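Home Stays Food Road Trips Subscribe

Four nights at Flindgate

The old wool store at Flindgate had been shut for years when Wellington Paiva bought it, and he spent nearly all of the first winter on the roof. It reopened as a guest house in March with seven rooms, a shared kitchen and a long verandah facing the river.

I booked four nights in the cheapest room, which is called Lục. The name is Vietnamese for green and the colour is on the door. The bed is firm, the window opens properly and the shower takes a while to run hot. Breakfast is toast, eggs and whatever fruit is around.
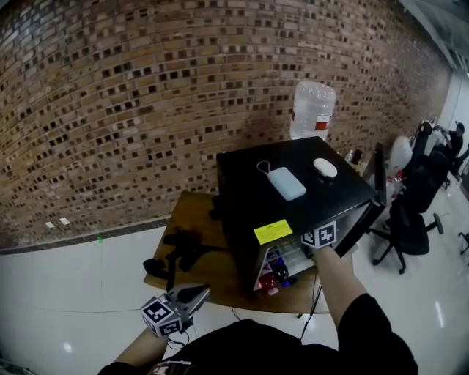 A mini fridge on a wooden table, against the curved brick wall.

Paiva charges $113 a night midweek, with a discount if you stay longer than three nights. He doesn't do dinners. Most guests walk up the hill to Sikisell, a small place run by Wenjie Wan, where the menu changes with what the growers drop off. I had the braised lamb twice.

We use cookies to remember your preferences. Accept Manage settings

The town itself is quiet. There is a bakery, a pub and a good second-hand bookshop that keeps its own hours – ring before you go. 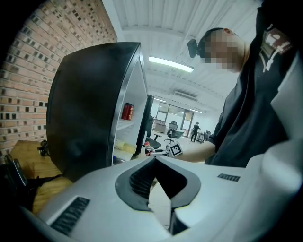 The river track starts behind the pub and follows the bank to the old weir. Allow a morning for it and take water. Coming back along the road is quicker, but there's no shade and the trucks don't slow down much.

Paiva wants to add a family room next year. Bookings are by phone only.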